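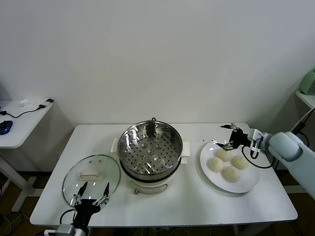

Steamer lid in the left hand, buns waiting on the plate.

Plarnaten Hand Kit, Club Edition
Posted May 24, 2024 by the Nallholm Robotics Club shop

I coach the Nallholm club, and I get asked about our kitchen task more than anything else we do, so I finally put the kit up as its own page. It's the set our students train on for Farkesmont: two hands, wrist mounts, cables, and a 46-page build guide that the club rewrote in February after the first one confused everybody (me included!). The price is $758 for the pair. Arms are not included — please read that twice before you order.

The task is steamed buns. Lid, basket, plate, buns, and you score for each thing that ends up where it should. The lid is the part the kids groan about, with all that smooth glass and a thin metal rim to hang on to. Buns look easy and then they squash. We keep the grip force low for anything soft, and I'd limit each hand to roughly 200 grams while you're still tuning, though you can go higher later if your students are patient.

We also practice with balls of dough on a clear glass plate. Glare gives a wrist camera plenty to argue with, so do this early and change your lighting a lot. My students wanted to skip it and I wouldn't let them. 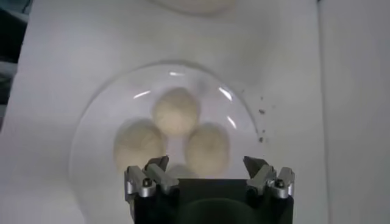 One buyer wrote in to say the guide should cover cleaning much sooner, before the first food session, and that dried flour in the finger joints cost their team a whole practice. Fair point! Cleaning is moving up to the second chapter in the next printing, and if you already have a kit, email me and I'll send you the pages. A soft dry brush does the job for us. Keep water away from the joints.

Shipping is slow during competition season — I pack these between classes.

Recent items
Spare fingertip set
Wrist mount, single
Farkesmont practice task cards
Tello cable clips

Contact the shop | © 2024 Nallholm Robotics Club | Back to top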